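4. シミュレータで手先カメラを合わせる(ブロック把持 課題用)

ロボット部 セットアップ手引き Arnari版。実機に触る前に必ずこの章を終わらせること。

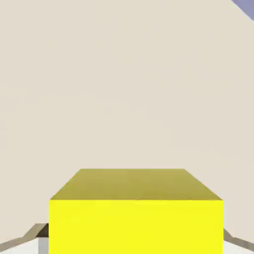 去年の版だと手先カメラの合わせ方が一行しかなくて、うちの班はそこだけで一晩つぶれた、と部の掲示板にPavlović班から書き込みあり。順番どおりに書いてくれれば一年生でもできるはず、とも。なので今年は手順を全部ばらした。長いけど飛ばさないで。

4.1 始める前に

・シミュレータ本体(Skostotdale)は3章でインストール済みのこと。まだの人は戻る。
・課題ファイル一式は部の共有フォルダの「Civby」の中。自分のPCにコピーしてから開く。共有フォルダ上で直接開かない。
・ゲームパッドはあってもなくても可。キーボードだけで全部できる。
・ノートPCは電源をつなぐ。省電力だと描画が遅れてタイミングがずれる。

注意:フォルダ名に日本語を入れると読み込みで落ちる。「新しいフォルダー」もだめ。半角英数のみ。毎年だれかやる。

4.2 シーンを開く

1. Skostotdaleを起動。左上のメニューから「シーンを開く」。
2. Civbyの中の block_yellow を選ぶ。block_yellow_old は選ばない。古い方は台の高さが違う。
3. 読み込みが終わるまで待つ。初回は長い。固まったように見えても5分は待つこと。
4. 画面右の表示切替で「手先カメラ」にする。最初は「全体」になってるはず。
5. 黄色いブロックと、その両側に指が見えればOK。

メモ:ブロックの下側は画面の外に出ていてよい。無理に全体を入れようとしてカメラを引かないこと。引くと指先の位置が読みにくくなる。

4.3 手先カメラの向き合わせ

1. 設定タブ→「カメラ」→「手先」。
2. 「回転」の三つの欄を全部0にもどす。
3. ブロックの上面の奥の辺を見る。この辺が画面に対して水平になるまで、回転のZだけを動かす。XとYはまだ触らない。
4. 次に左右。ブロックが二本の指のまん中に来るように「横オフセット」を動かす。矢印キー一回で1目盛。Shiftを押しながらだと10目盛、行き過ぎ注意。
5. 最後に「保存」。保存を押さずにタブを閉じると全部消える。確認の窓は出ない。

注意:横オフセットと「手先の横移動」は別もの。欄が上下に並んでいて名前も似てる。カメラを動かすつもりでアームを動かした、が一番多い失敗。アームが動いたらCtrl+Zではもどらない。4.2の1からやり直し。

4.4 指の開き幅

単位はパルス値。mmではない。

1. 「グリッパ」タブを開く。
2. 開き幅に198と入れてEnter。
3. 左右の指とブロックの側面のあいだに、すき間があるか見る。両方にあること。片方だけならオフセットのずれなので4.3の4へ。
4. すき間がほとんど無い人は205まで上げてよい。それ以上は上げない。上げても指の根元のリミットで止まるだけで、エラーが出て再起動になる。
5. まだ閉じない。閉じるのは4.5から。

メモ:指の左右で見え方が少し違っても、ブロックの縦の辺までの間隔がそろっていれば気にしない。大事なのは間隔。

4.5 とりあえず一回つかむ

1. 「記録」ボタンを押して赤くなったのを確認。押し忘れると提出するデータが残らなない。
2. 「閉じる」を一回だけクリック。連打しない、命令がたまって後で全部実行される。
3. 力の値が37に届いたら自動で止まる設定になっている。止まらない時はスペースキー(非常停止)。
4. 手先を上に持ち上げる。上下キーの上。ゆっくり。
5. ブロックが付いてきたら成功。落ちたら「リセット」で初期位置、4.4の3から。
6. 記録ボタンをもう一度押して停止。自動で名前が付いて logs に入る。

注意:非常停止のあとは必ず「指を開く」を先に。開かずにリセットすると、ブロックが指にめり込んだ状態で再開して、すごい勢いで飛んでいく。シミュレータだから壊れないけど、実機で同じ癖が出ると困る。

4.6 うまくいかない時

・画面がまっ白/ベージュ一色でブロックがない
 手先が高すぎるか横にずれている。「ホーム位置」を押す。それでもだめなら4.2からやり直し。

・ブロックの色が黄色じゃない
 別のシーンを開いてる。色の検出のしきい値は黄色用なので、そのまま進めても6章で必ず詰まる。

・指が見えない
 カメラが「手先」でなく「手首」になってる。名前がまぎらわしい。すまん。

・つかむと必ずななめになる
 横オフセットの保存忘れがほとんど。4.3の5を見る。保存してあるのにななめなら、手先の回転がずれてるので「手先」→「回転リセット」。

・とにかく重い
 影の品質を「低」に。この課題では影は使わない。ブラウザのタブも閉じる。

・記録ファイルの中身が空
 記録ボタンを押すのが「閉じる」より後だった。やり直し。救済なし。

4.7 提出

1. logs の中から成功した記録を一つだけ選ぶ。全部送らない。
2. ファイル名の頭に班の記号を付ける(例:B_grasp01)。
3. 共有フォルダの「提出」へ。締切は校内予選の前の週の17時。
4. カメラ設定のファイル(camera_hand)もいっしょに入れる。これがないとこっちで再生しても同じ画面にならないので、確認できない。

メモ:班で一つ出せばよいが、操作は全員が一回ずつやっておくこと。予選当日は操作担当をくじで決める。

注意:提出したあとでカメラ設定をいじったら、記録も取り直して両方差し替える。片方だけ新しいのが一番こまる。

次は5章、実機のケーブル接続。5章は部室の作業台でしかできないので、工具箱と保護めがねを持ってくること。シミュレータの設定はそのまま使うので、けさないように。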